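4.2 Pillow placement on upholstered seats

Of the household tasks in our set, placing a pillow on a chair was the one we expected to get for free. It has a large target, a soft object that forgives a bad grasp, and a goal that any visitor to the lab can judge from the doorway. We had set aside one afternoon for it in July. The section you are reading is longer than planned.

The policy is the one described in Section 3, trained on 284 teleoperated demonstrations and run without task-specific tuning. Input is the head view and the joint state of both arms; output is a short chunk of joint targets for the arms and grippers. The base stays put while the arms move. As in the other tasks, the operator (usually Padmavathi Nadar) was told to work at a normal pace and to avoid showing off, an instruction that was followed to varying degrees.

Most of the difficulty comes after the pillow reaches the chair. A rigid object that touches its support has more or less arrived. A pillow touches the seat with one corner, folds, leans on the backrest, and waits for the gripper to let go before deciding where it would like to be. Early versions of the policy treated first contact as success and withdrew promptly, with the air of someone leaving a meeting. We therefore relabeled the demonstrations to mark a separate settling phase, in which one gripper presses on the pillow while the other stays near the seat (Figure 4). The phase has no fixed length. It ends when the predicted motion of the pressing arm falls below a threshold, which we chose by hand and would rather not defend at length.

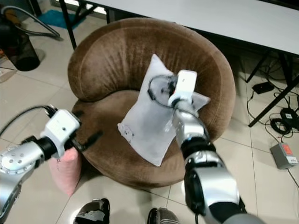 Figure 4. Pillow placement on a round armchair, head view, with the right gripper pressed onto the pillow.

Huia Ruawai objected, on reading a draft of this section, that a settling phase marked by hand is a subgoal by another name, and that we had spent most of Section 2 being rude about subgoals. The same comment asked whether the policy would have found the pressing motion by itself if we had only given it more demonstrations, and suggested that we try before claiming otherwise.

The objection is fair and we have partly acted on it. We trained a second policy on the same demonstrations with the settling labels removed and the action horizon made longer. It did learn to press. It also learned to keep pressing, in up to 4 of every ten trials, until the operator stopped the run. Our reading is that the demonstrations contain plenty of evidence about how to lean on a pillow and very little about when a reasonable agent has leaned enough. We have not tested whether a larger set would fix this, and we have softened the wording in Section 2.

Three kinds of failure remain with the labeled policy. The first is drag, where the gripper opens but catches on the cover and takes the pillow along as it leaves. The second is overreach, where the arm pushes the pillow so far into the backrest that it stands up straight and then falls forward. The third, which we call negotiation, has both grippers correcting each other's work in small, polite steps. Opening the gripper more slowly reduced drag. Negotiation went away when we added a penalty on simultaneous corrections, and came back, less politely, on narrower seats.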